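Unit 4: Estimating floor area and materials
Course notes, R. Jacobs

Measure the room at floor level, wall to wall, in inches. Take the width in two places, because older rooms are rarely square, and use the larger figure. Convert to feet only at the end.

Floor area is length times width. Alcoves and closets are worked out as separate rectangles and added on. Do not subtract for a rug or mat - the boards run under it.
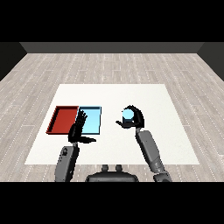
Fig. 4.2. Gray plank floor with a white mat, boards running across the room.

Board direction changes the amount of waste. Draw the layout before you order and mark where the end joints fall. Joints in neighboring rows should be staggered. An offcut can start the next row if it is long enough.

Worked problem: the Wesidthorpe hall has a floor area of 662 square feet. One carton covers 24 square feet. 662 divided by 24 is 27.58, so 28 cartons cover the floor with no allowance for waste.

For next class: redo the problem for a hall of 2740 square feet, same carton size, then read to page 14 of the packet. Show your working. Questions on the drawings go to Busisiwe Nkosi.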